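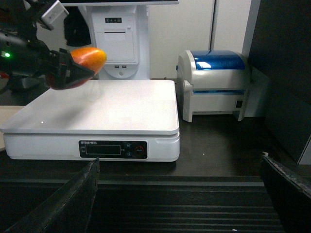

Josphat Mfinanga complained, after reading a draft of this chapter, that we are too hard on food diaries, and that if you throw out everything people say about what they eat you will have very little nutrition science left. He may be right about the second part. We have softened a few sentences on his account and left the rest alone.

Chapter 5
What People Say They Eat

Most of what you have read about diet and health began with somebody filling in a form. The form may have asked what the person ate yesterday, or how often they ate fish in the past year, or it may have been a blank booklet to be carried for several days and written in after each meal. Then the answers were turned into grams, the grams into calories and vitamins, and those into a chart. By the time the chart reaches a newspaper, the form has dropped out of sight.

This chapter is about the form.

Take the Marsden survey, which we will come back to several times. It enrolled 1036 adults and asked each of them to keep a diary for three days. The report says that 93 percent of the diaries were "complete." Readers tend to take this as good news. Look in the appendix, though, and complete means that every page had at least one entry on it. A person who wrote "coffee" on each page and ate lunch and dinner without a word about either would count. The report does not say how many such people there were, and we can't work it out from what was published.

Even a careful diary has trouble in it. Suppose someone writes "one mango." A coder sitting in an office has to give that mango a weight. Unless the person put it on a scale, the coder looks up a standard figure, and the standard figure stands in for every mango in the study, large or small, with or without the skin and the stone. The same goes for a bowl of rice, a slice of bread, a handful of nuts. Some of these errors cancel out over a large group. People who design surveys like to say so. But canceling requires that the errors fall evenly on both sides, and with food there is good reason to doubt it. Snacks, alcohol and second helpings go missing from diaries far more easily than vegetables do.

There is also the matter of what keeping a diary does to the person keeping it. Writing down a doughnut is a small nuisance, and for some people a small embarrassment. One way around it is to leave the doughnut out. Another is to skip eating it until the study is over. The first gives a false record of a normal day, and the second gives a true record of a strange one. On paper they look the same.

Newer tools are supposed to fix this. The Nostico app, used in the Omstead study described in section 5.3, lets people photograph their plates and guesses the portions for them. We are willing to be persuaded. So far the main evidence offered is that users found the app easier than paper, and an easy tool can still give a wrong answer. A forgotten photo is as absent as a forgotten line.

None of this means you should ignore every dietary study. Weak measures can still pick up strong effects, and some studies check their diaries against blood or urine tests, which is slow and costly and much to be preferred. It does mean that a claim such as "people who ate slightly more fruit had slightly fewer colds" deserves a hard look before you repeat it.

Before you read on

Keep a diary of your own from Friday morning to Sunday night. Weigh what you can and write down your guess first, before you look at the number. Mark every item you nearly left out. Bring the diary to class with your guesses still in it, however bad they are. Section 5.1 uses them, along with two pages from the Farkgate records, to ask what a coder could and could not recover from what you wrote.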